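Section 2: Setting Up a Watch Night on Bendusance

1. Sign in and open Celebrity Trivia.
2. Type an actor's name, such as Graham Catterall, and select Hidden Talents.
3. Pick up to 12 facts for your quiz. Each correct guess is worth 100 points.
4. Select Invite and enter your guests' email addresses.
5. Select Start when everyone has joined.

Note: Facts marked Unconfirmed come from fan interviews and don't score points.

Caution: Closing the host window ends the quiz for all players. Scores are not saved.

To change hosts partway through, open Players and select Make Host next to the new host's name.

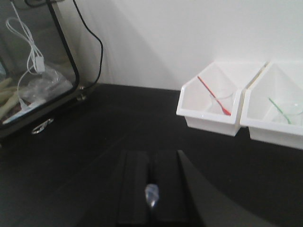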